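How to sort a mixed tub of counting cubes

Posted February 13, 2020 by Rekha Chacko

Small wooden cubes get mixed up fast. The method below is the one I use for a mixed lot before it goes back into the cupboard. It works for any set with more than four or five colours, and it can be done by an adult on their own or by a child who is learning colour names.

What you need

A white or very pale table. Patterned tablecloths make the dark colours hard to tell apart.
One bowl, preferably wide and shallow. A plastic one is fine.
Small zip bags or jars, one per colour.
Good overhead light.

Step 1. Tip out and spread

Tip the cubes onto the middle of the table and push them out with the flat of your hand. A loose pile is enough. If you have larger foam blocks out as well, move them to the back so the two sizes stay separate.
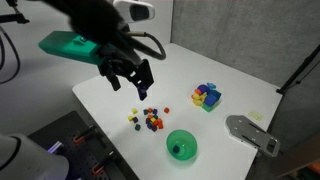
Work with a small lot. The full Kanico tub holds 155 cubes, and tipping all of it out means half of them end up on the floor. A couple of handfuls at a time is about right.

Step 2. Start with the darkest colours

Navy, dark teal and dark purple are the ones that get confused. Pick out one of them while your eyes are fresh and put it in the bowl. Yellow and orange can wait until last.
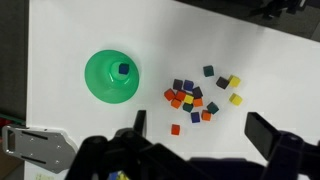 Dark blue in the bowl, the mixed cubes beside it.

If you are not sure of a cube, hold it against one you have already sorted. Turn it over too, as the grain takes the paint differently on each side and one face can look lighter than the next.

Step 3. Keep to one colour per bowl

Finish the colour you started, bag it, then begin the next. A green bowl is what I had on hand, but be aware that it tints whatever sits inside.

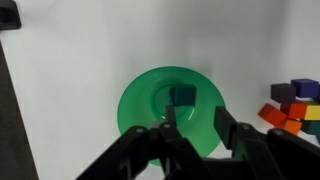
Blue-greens are the worst for this. Check them on the white table before they go in the bag. A clear or white bowl avoids the problem, and Plirkport sells a plain one in April when the school stock comes in.

Step 4. Clear the pile from the outside in

Take the strays around the edge first, then the row behind them, then the middle. Cubes sitting on top of others should be slid off flat so they don't hide what is under them.

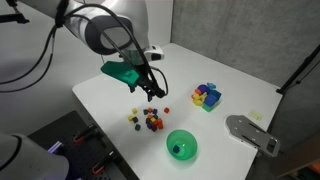
Larger blocks go away last. Foam marks easily, so store it in its own box with nothing heavy on top.

Storing the bags

Write the colour name on each bag with a permanent marker. I keep 33 cubes to a bag and put any extras in a jar labelled "spares". Wipe the table and check the floor before you put the tub away.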